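Group Project Report: Robot Arms in the Prep Kitchen at Tollthorpe
Work and Technology module, spring term

1. What we looked at

Tollthorpe is a central kitchen that cooks for schools and care homes. It sends out 1,543 meals on a normal day. 44 people work there over two shifts. Since January they have been trying out a robot arm system called Sendo for the lifting and moving jobs: pots, lids, trays. Our question was what happens to the people whose job had those tasks in it. Not so much whether the arm is any good, although that came up a lot.

We did two visits, one early shift and one late. 13 interviews, most of them short, in the break room or out by the loading door. We also got to see the test bench where tasks get set up before they go on the floor. Names left out as agreed with the kitchen.

2. How the work was split before

Kitchen porters did the pots. Carry to the range, lids on, lids off, carry to wash. Cooks did the cooking but everybody said the line was blurry, cooks lifted lids all day long, porters stirred when it was busy. No written job description we saw mentions lids at all. This matters later.

Complaints before the trial, in order of how often they came up: wrists, shoulders, steam on the forearms, the floor. One porter with a long time on the job said the pots were "fine until about two o'clock." The late shift has fewer people so more lifting per person.

3. What Sendo does

Each task is worked out on a bench first. The table is marked out in tape so people can say where a pot goes and put it back in the same spot for the next try. The pots used on the bench are ordinary ones with a loop handle on each side and a glass lid with a round knob, and the arm gets taught on those.

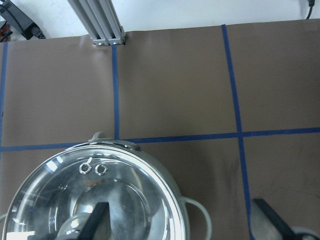
Fig. 1. Pot with glass lid on the taped bench, gripper fingers at the lid knob and side handle.

The teaching is done by staff, which we did not expect. Three porters were trained for it by Griltasberg, the firm that supplies the system. They spend part of the shift at the bench, set the pot down, run the task, log it, reset, go again. The log had 535 runs in it when we visited. A run is marked good, bad or "helped". Helped means a person put a hand in to fix something, and the three of them don't all use it the same way. One counts turning the pot a bit as helped, another doesnt. So we have not used the percentages from the log, they would look more exact than they are.

4. What changed for people

Lifting. Less of it for the early shift, people were clear on that. Late shift said no real difference yet, the arm is mostly run in the mornings when Griltasberg can be reached by phone.

Pace. Mixed. The arm is slower than a person with a lid. Cooks who wait for it get annoyed, cooks who plan round it say its ok. Several just take the lid off themselves, which brings the wrist problem right back.

New jobs. The bench work is indoors, dry, mostly standing. The three trainers like it. Two of them said it was the first time anyone had asked how they pick up a pot. No extra pay for it at the moment. The others on the porter team noticed who got picked and there was some bad feeling, all three are early shift.

Talking. We had not planned to ask about this, it kept coming up. Porters used to hear what was going on with the menu because they were at the range all day. Now there are stretches when no porter is there. One cook said she has to walk over and tell people things.

Worry about jobs. Almost everyone brought it up before we did. Management told us no posts will be cut during the trial. Nothing has been said about afterwards and people had noticed that too.

5. Compared with the Huanca case

In class we read the Huanca bakery case, where dough handling was automated and the handlers moved to packing. Main difference is that at Huanca the staff had no part in the set up. At Tollthorpe some do. But it is a small group, and for the rest the two places look pretty similar: the task goes, and what you get instead is decided by someone else.

6. Problems with our study

Only two visits. Late shift is under-represented, 4 of the interviews. A supervisor was in the room for two of them and the answers were shorter. We did not speak to any agency workers, they were on break when we arrived and gone when we came back.

7. Suggestions to the kitchen

Train at least one person from the late shift on the bench.
Agree on one meaning for "helped" and write it on the log sheet.
Put bench work in the job description and look at the pay grade.
Tell staff when a decision on the time after the trial will be made, even if the decision itself isn't ready.

Interview questions and consent form are in the appendix. Transcripts are with the module tutor.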